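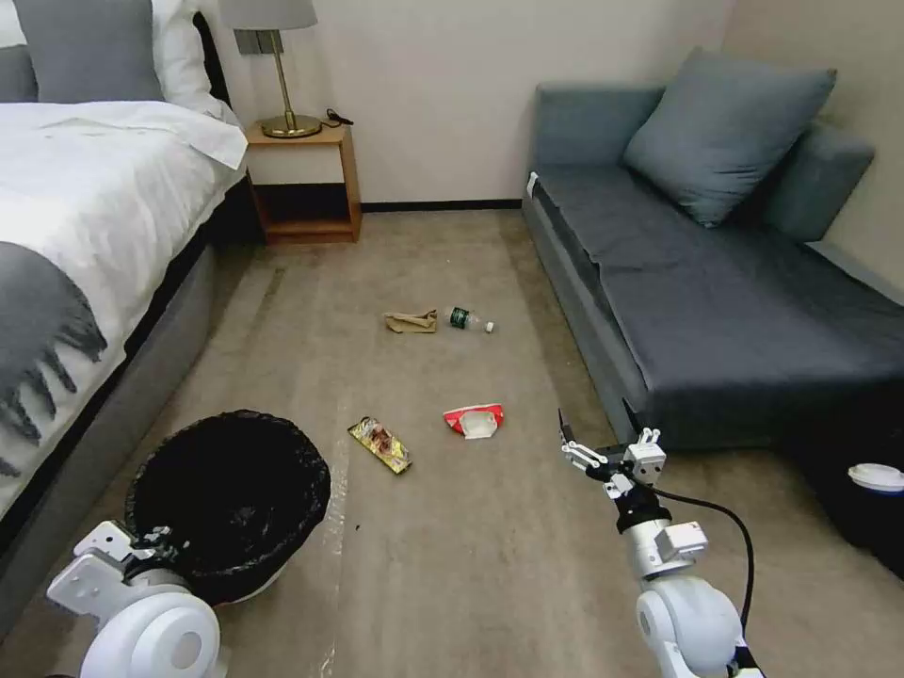
Sirard has begun the second stage of Mustard, its programme to gather examples of everyday tidying for a learning system that controls two-armed robots. The company will record 3259 examples in furnished bedrooms, adding to the 2467 collected since October. Each task is kept simple and familiar. In one, a bottle, a paper bag and food wrappers lie on the carpet between a bed and a sofa, and the robot must place them in a lined bin.

Reading time: 2 minutes

An operator guides both arms through every example, while the joint positions and camera views are stored together. The learning system is then trained on the full record, including slow or clumsy attempts.

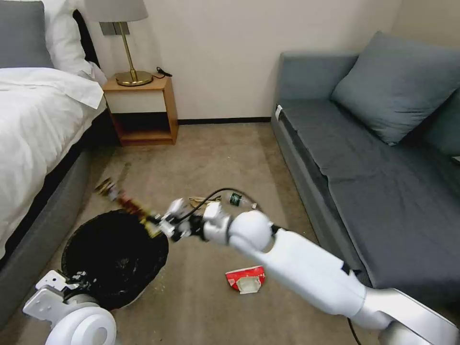

"Soft packaging changes shape each time it is gripped," said Ewan Hinds, head of data at Sirard. "We need many examples of the same small job - with the litter in different places - before the system can be expected to cope with a room it has not met."

Recordings are checked by Skukus, which marks the start and end of each pick and sets aside any example with missing data. In the first stage, 142 were set aside.
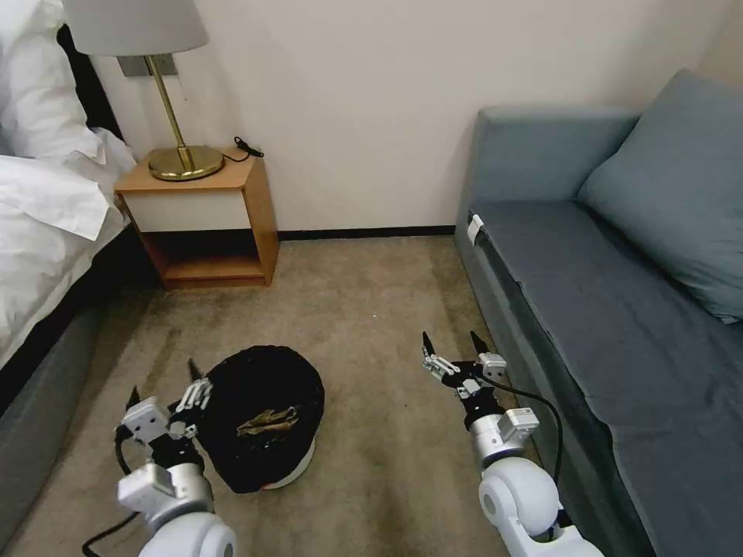 A further 500 examples will be held back from training and used only for testing. Fletcher Whitelaw, programme manager, said the test set would be stored separately by Rønning, the project's research partner, and would not be opened until training had finished.
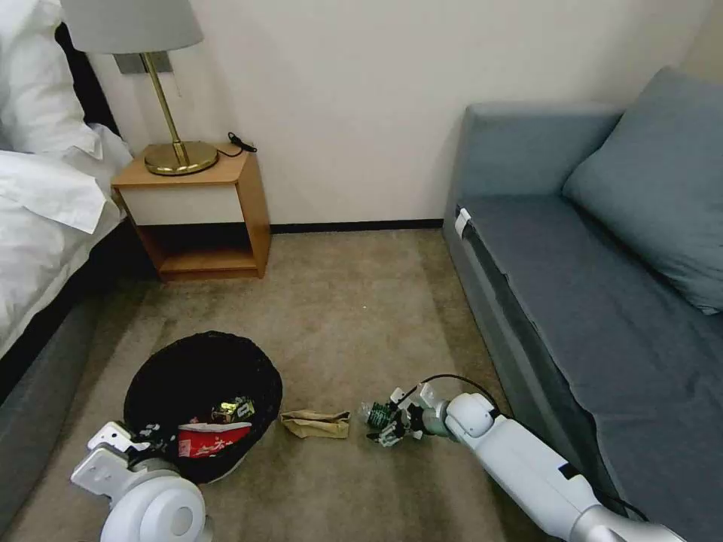 Will the examples be made available to others?

Sirard intends to share part of the collection with universities on written request, once the second stage is complete and the checks by Skukus have been signed off.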